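Trying out a robot in a room planner before you let one near your worktop

I have been writing these household pages for long enough to remember when the cleverest thing in my kitchen was an egg timer shaped like a hen, so you may imagine my face when my neighbour Wumpini asked whether I'd look at the Lamptey home planner. It is a piece of software, not a machine. You build a simple model of your room on the computer, drop in your furniture, and then put a two-armed robot in the middle of it to see what it can get at. Lalness, who sell it, offer a month's use for 40 pounds, and there is a fuller service for 172 pounds where somebody in their Drerkport office builds the room for you from your measurements.

I went for the month, being stubborn, and these are the tips I wish I'd had on the first evening. Most of them are good sense for arranging any small room, robot or no robot.

Measure the table before anything else. Length, depth and height, and write the figures on the same piece of paper (mine were on three envelopes, one of which went out with the recycling). I had the height wrong by 20 millimetres and spent a whole evening wondering why everything looked so awkward.

Keep the walls plain to begin with. The planner will let you add windows and shelves and whatnot, but you'll find it much easier to judge distances against one flat colour. I like a teal, as it happens, and it is kind to the eyes after an hour or two.

Put in the things you really do leave lying about. A bare table tells you very little. A tablet lying flat is a good one to include, and so is a small bowl, as low things are easily forgotten when you're thinking about how an arm will come across.

Mind what stands in the middle. A low box or cabinet on a table is handy for storage, but it divides the space in two, and you'll want to look at it from both sides before you settle on a spot. The same goes for the person who has to dust behind it!

Look from more than one place. There is a wide view over the robot's body and a close one at the gripper, and I'd get into the habit of going back and forth between them. The wide view is the one for furniture. The close one is for seeing how the fingers are set, and whether there is anything between them.

The tablet, cabinet and bowl in the wide view, then two from close behind a gripper with its fingers open:
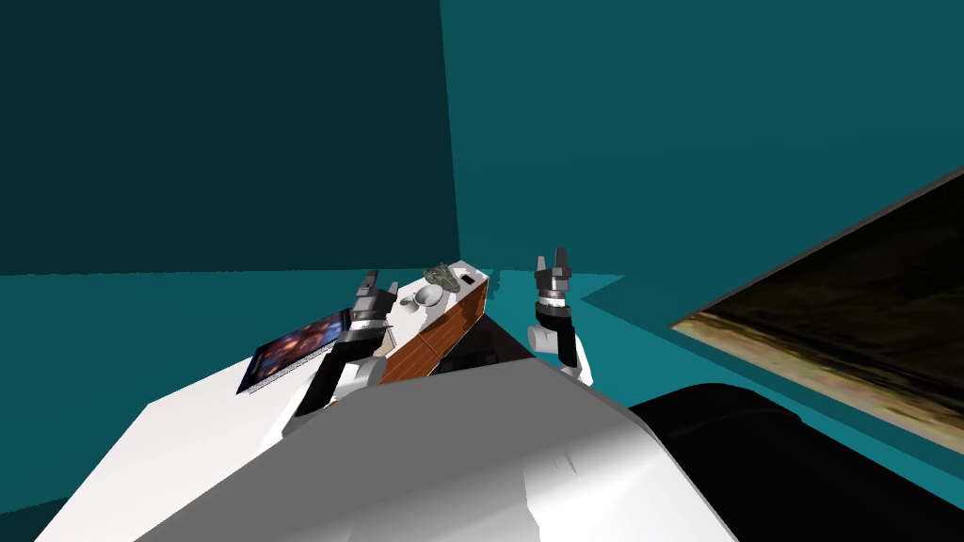
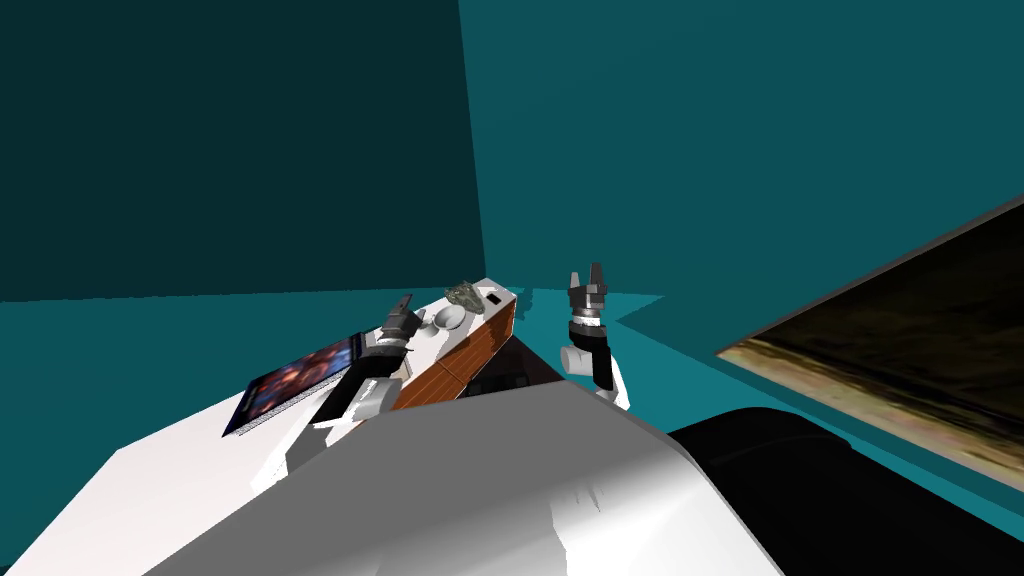
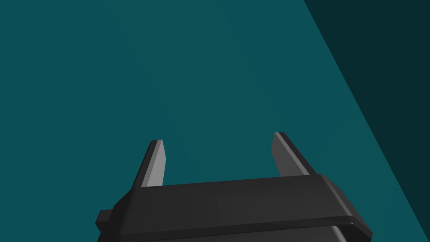
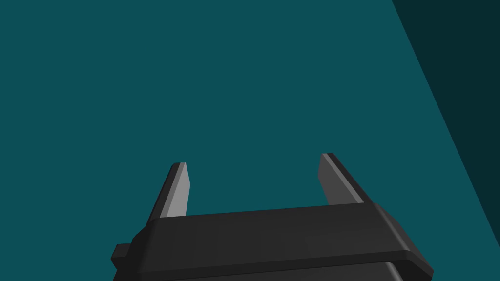 Save a copy before you move the big pieces. I can't say this firmly enough. I shifted a table late one night, didn't care for it, and couldn't for the life of me get it back where it had been. Now I save under a new name each time and put the table position in the name, so I can find my way home again.

As for whether it's worth the money, I'd say the monthly one is, if you are seriously thinking of having a machine in the house or the workshop and you don't mind a fiddly first evening. Rigoberto Villanueva, who answers the Lalness help line, was very patient with me – twice – and sent me a list of 300 ready-made household objects that I had somehow missed in the menus. The full service seems dear to me for one room, though if you have stairs and alcoves and sloping ceilings you may well be glad of it.

My one real grumble is with the printing. The plans come out very pale on an ordinary home printer, and the table edges all but vanish. Choose the darker line setting under Page Options and they're perfectly readable. I've also been told that Tevuren have a similar planner coming in July, and I have asked for a look at it, so if you've a particular room or bit of furniture you'd like me to try, do drop me a note with the measurements and I'll see what I can manage.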